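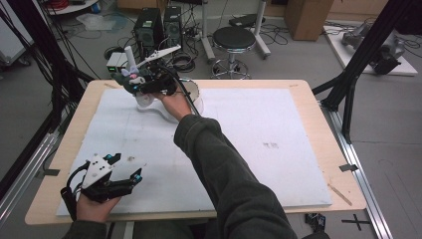 Wer sich für die Werkstatt ein Paar Handgreifer anschafft, also Greifer, die man selbst führt und mit denen man Bewegungen für einen Roboterarm aufzeichnet, rechnet meistens nur die Geräte. Der Platz drumherum kostet aber auch Geld, und er entscheidet darüber, wie oft man neu anfangen muss. Bei zwei Greifern, einer je Hand, laufen zwei Kabel am Arm entlang oder an der Hand vorbei nach unten, und beide brauchen Luft. Eine weiße Schaumplatte auf dem Holztisch, mit Klebeband gehalten, und Aluprofile an beiden Seiten reichen als Arbeitsfläche völlig aus. Teure Tischsysteme kann man später immer noch kaufen.

Stand der Hinweise: 2022-11-02. Preise nenne ich nur als Anteile, die ändern sich zu schnell.

Aufteilung des Budgets

Ich plane 50 Prozent für Greifer, Halterungen und Kabel ein, 31 Prozent für Rechner und Speicher. Der Rest geht in Tisch, Profile, Licht und Kleinkram. Wer schon einen brauchbaren Rechner hat, sollte das gesparte Geld zuerst in Ersatzteile stecken. Ein zweiter Satz Fingerkuppen gehört in die erste Bestellung, denn einzeln nachbestellt zahlt man fast so viel Versand wie Ware. Bei Soker habe ich im Juni auf zwei Kuppen 42 Tage gewartet.

Vor dem Kauf klären

Sind die Finger geschraubt oder geklebt? Geschraubte kann man selbst tauschen.
Welche Schrauben sind verbaut, und liegt der Schlüssel bei?
Wie lang ist das Kabel ab Gehäuse? Unter zwei Metern wird es beim Arbeiten im Stehen eng.
Gibt es die Montageplatten einzeln?
Läuft die Software ohne laufende Gebühr? Bei Kilotthorpe war das erste Jahr enthalten, danach nicht mehr. So etwas steht gern ganz unten im Angebot.

Gebraucht oder neu

Gebrauchte Greifer kann man kaufen, wenn man sie vorher in die Hand nehmen darf. Öffnen, schließen, am Gelenk wackeln. Spiel am Finger ist lästig und lässt sich selten wegstellen. Abgenutzte Kanten an den Fingern sind dagegen kein Grund zur Absage, die drücken nur den Preis. Gebrauchte Kabel nehme ich grundsätzlich nicht mehr. Ein Wackelkontakt hat mich einmal einen ganzen Nachmittag gekostet, gesucht habe ich natürlich überall sonst.

Gebrauchte Aluprofile sind fast immer in Ordnung. Auf gleiche Nutbreite achten, sonst passen die Winkel nicht.

Die Unterlage

Schaumplatten sind Verbrauchsmaterial und gehören auch so in die Planung. Flecken und Druckstellen kommen von allein. Ich kaufe die Platten im Fünferpack bei Jistthorpe und schneide sie mit dem Cuttermesser an einer Stahlschiene zu, in zwei Zügen, nicht in einem. Das Klebeband an den Ecken kurz halten und beim Wechseln flach abziehen. Bleistiftstriche auf der Platte helfen beim Wiederfinden von Positionen. Filzstift geht nicht mehr weg.

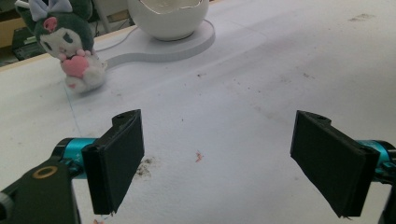

Bei den Gegenständen zum Üben wird entweder gar nichts oder viel zu viel ausgegeben. Man braucht etwas Weiches, etwas Glattes und etwas Dünnes. Ein Stofftier und eine kleine Keramikschale aus dem Haushalt tun es für den Anfang. Keramik am besten doppelt besorgen, gleiches Modell, und die zweite im Schrank lassen. Fertige Übungssätze habe ich bei Yusuf für etwa 40 Euro gesehen, das meiste darin hat man in der Küche liegen.

Kabel und Boden

Kabel am Unterarm mit Klettband führen, locker, zwei Punkte genügen. Am Boden die Leitungen hinter dem Tisch sammeln und dort lassen, wo keiner läuft. Kabelkanäle erst kaufen, wenn der Aufbau steht, vorher stimmt die Länge sowieso nicht. Steckdosenleiste mit Schalter nehmen.

Laufende Kosten

Kuppen, Platten, Klebeband, Speicherplatz. Der Speicher wird regelmäßig unterschätzt: Aufnahmen mit mehreren Kameras füllen eine Platte schneller, als man denkt, und eine zweite zur Sicherung muss mitgerechnet werden. Ich lege die Belege in eine Mappe und schreibe das Datum des Einbaus auf die Rückseite. Nach einem halben Jahr sieht man dann, was wirklich verschleißt, und bestellt davon einen Vorrat.

Klebebandreste auf Holz gehen mit etwas Speiseöl und einem weichen Lappen ab. Danach mit Spülwasser nachwischen, sonst hält das neue Band nicht.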